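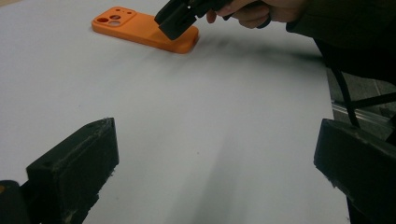 What I learned when I gave my glossary to a machine

I work as a translator, mostly from Romanian and German to English, and mostly for companies that sell furniture and household goods. It is not literature. A good day is 2,000 words about shelves, hinges and how to clean a tablecloth. I have done this work for many years and I like it more than people expect.

In May one of my clients, Sârbu, wrote to me that from now on they will send texts that are already translated by an AI system, and that I should only correct them. In our business this is called post-editing. The price per word is lower, of course. I was angry for two days, then I accepted a trial, because I wanted to see with my own eyes how the work is.

I want to write down what I saw, because most articles I read about AI and translation are written either by people who sell the software or by people who hate it. I don't belong to any of these groups. I am only a person who must deliver on Wednesday.

The first surprise

The first file was a catalog of 227 short product texts. The system had translated everything in a few minutes. I opened it and expected nonsense, and the first page was good. The second page was also good. The sentences were correct, the commas were in the right place, and the tone was friendly as it should be in a catalog.

Around the fourth page I noticed that I was not reading anymore. My eyes went over the lines and my hand pressed the confirm key. I had already accepted a text in which a "sertar" (a drawer) had become a "box". In other texts of the same catalog it was a drawer, and in one text it was a "compartment". Each of these sentences was fine when you read it alone. A customer who has to put the furniture together would not understand if it is one thing or three.

When a human colleague makes a mistake, you can often feel it before you find it. The sentence becomes a little heavy, or you see that the person was tired. The machine's mistakes are as smooth as its good sentences. I had to learn a new way to read, slower than before, with the source text always on the left side and my finger on the line like in the first grade at school.

The glossary

I keep a glossary for every client. The one for Sârbu has more than nine years of small decisions in it. Some of them are strange if you don't know the history. For example, they never want the word "cheap", and they want "living room" even when the Romanian text says something closer to "day room". There are also names of product lines which must stay as they are. Korano and Kurari are two different lines, one is for chairs and one is for curtains, and if you mix them up the warehouse gets very unhappy.

The machine mixed them up. It did not happen often, but it happened, and I think I understand why. The two names look almost the same and appear in similar sentences. It wrote "Kurari dining chair" with full confidence. I searched the whole file for both names and checked them one by one, which took most of an afternoon.

So I asked the project manager if I could upload my glossary to the system. She said yes, and I sent it in the evening with a cup of tea and some sadness. It felt like giving somebody the notebook with my mother's recipes.

The next file was better. The drawer was now a drawer in every text. But the glossary also created a new problem which I did not expect. The system followed it too strictly. I had written that "corp" is "cabinet unit", and this is true in a catalog of furniture. In the text about a desk lamp, "corp de iluminat" became something with a cabinet unit in it. I laughed out loud alone in the kitchen. Then I changed my glossary entries, so that the longer expressions are also there. I should have done this years ago, for myself.

What Corina said

I have a friend from the university, Corina Mocanu, who left translation and now works with language data. We talked on the phone for a long time. I complained to her that the system does not understand what a drawer is. She answered that it depends what I mean by "understand", and that I also translated texts about gas boilers for years without understanding gas boilers. This is true and I did not have a good answer.

But later I thought about it again. When I did not understand something about gas boilers, I knew that I did not understand it. I wrote a question to the client, or I called my uncle. The machine never wrote a question to the client. In the whole trial I did not see one place where it said "this sentence is not clear, please check". And some sentences in the source were really not clear! In one text the width and the height were exchanged, so the table was taller than a door. The system translated this table very politely.

I wrote to the client about the table. They thanked me and corrected also the Romanian version.

The money and the time

I kept notes about my hours, because I wanted to be fair. For simple texts I was faster with post-editing than when I translate from zero. For texts with some marketing style, I was slower, because I first had to forget the sentence of the machine before I could find my own. It is like when somebody sings next to you and you try to remember another song.

I told the client that I will accept post-editing for the product texts, but that the texts for the front page and the letters to customers I want to translate in the old way, for the old price. They agreed to this for now. With another client, a small textile company named Jotex, we did not change anything, and they did not ask.

I also asked that my glossary is used only for this client's texts. I received a friendly answer that this is "the intention". I have asked again for a clearer sentence and I am still waiting for it.

Things I do differently now

I read the first ten texts aloud, all of them, even if the neighbors think I am talking to my hinges. I take a break when I notice that I confirmed several sentences without changing anything. It can be that they were all good, but then I want to know that I looked. I search for every product name separately at the end. And I check all the numbers before I read any words, when my head is still fresh.

If you do this kind of work in other languages, I would like to know how it is for you, especially with languages that have many cases. You can write in the comments. I answer slowly, mostly on weekends, and I don't use any system for the answers, so please excuse the mistakes.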